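Ticket 62 -- Trellitton open day, demo cell
Opened February 4, 2020
Status: open

Visitor session stopped after 12 minutes. Treltlow says the sorting demo recovers by itself from a missed pick. I have yet to see that. Restarted twice, same stop both times. Speed now at 80 percent, which I doubt is the cause. Shape blocks left on the board, arm over the right side.
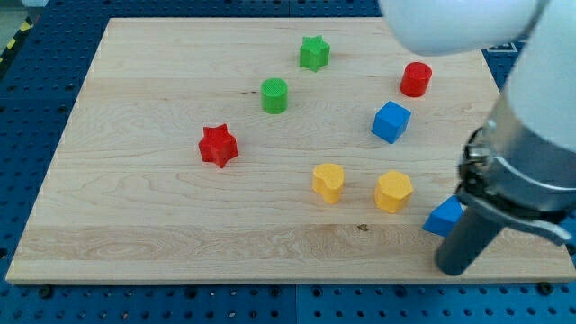
Olunum replied that the stop is a timeout and should be raised to 15 seconds. Will try it -- not closing the ticket on that.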